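The Arm at the Front of the Sofa

Four evenings a week, a shared workshop above a tyre place in Flandimberg turns into a sort of living room. On a screen, mostly.

The project is called Moschos. It wants to clear up after you. Plates, toys, the stuff that ends up on the sofa by nine at night and stays there till morning. One arm, one gripper, a black block to stand on. Cheap enough in the end, the group hopes, that a few households could club together and share one.

Not there yet. Nowhere near, if you ask them at the wrong time of the evening.

I went up in July, hot, windows wedged open, a fan pointed at the computer and not at any of us. The workshop charges 90 a month for a bench and a key. For that you get power, a pillar drill with a wobble, and a kettle. Moschos has the corner bench and has slowly eaten the one next to it as well.

Most of the work so far is simulation. Build the room in software, put an arm in it, let it get things wrong where nothing breaks. They started on tables, like everyone does. Tables are easy. Flat, square, right height. Then somebody pointed out that in their own house the table was fine and it was the sofa that was the problem, and that was the end of tables.

So, sofas. The first one they modelled had loose cushions and it was a disaster, things sliding down the gaps, the software grinding along at a crawl while it worked out what was touching what. They threw it out. The current one has a plain seat, one smooth surface, a long back. Nobody's dream sofa. But it runs.

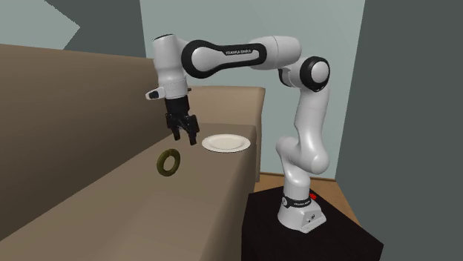

The plate is harder than you'd think. Broad rim, close to the surface, not much to get a finger under. Come straight down on it and you just press it into the seat. The approach they like at the moment is to go in at the edge, tilt, then close. Works on one plate and not on the next. A ring is kinder, there's a hole in it and plenty to grab, but it'll roll or tip if the fingers arrive a bit off.

They run tests in batches of 120, each with the objects shuffled. Start it, go for chips, come back. The best batch before my visit managed 90 clean pick-ups, and there was a small cheer about that, then a long argument over what counts as clean. Dropping the plate on the way to the tray does not. Dropping it in the tray from a hand's height, still being debated.

The backrest is the other headache. It's tall and it's right there, and the elbow doesn't care about your upholstery. Early runs had the forearm ploughing straight through the top of the sofa, which software lets you do if you've forgotten to tell it the sofa is solid. They had forgotten. Two weeks of lovely results, all binned.

Now there's a margin round everything and the arm goes over the top of things in a wide lazy arc. Slower. Looks more polite aswell.

The real build is on the other bench. No posh arm here, the budget wont stretch. It's a second-hand Gollov unit, 600 with the controller, bought from a packaging firm that was closing down its line. It weighs a lot. The stairs were not fun. The gripper is home-made, printed fingers with bicycle inner tube glued on for grip, and the third set was going on the night I was there. The first set snapped. The second set melted a bit, left on a windowsill.

Matching the two up is the next job. An arm in software goes exactly where it's told. The Gollov goes nearly where it's told, and has a slack joint at the wrist that everyone has an opinion on. Shim it, replace it, or teach the software to expect it. When I left they were cutting shims out of a drinks can.

There's a sofa too, a real one, promised by a member's aunt and waiting in a garage on the Stunuven road till someone can borrow a van. It has cushions. They're taking them off.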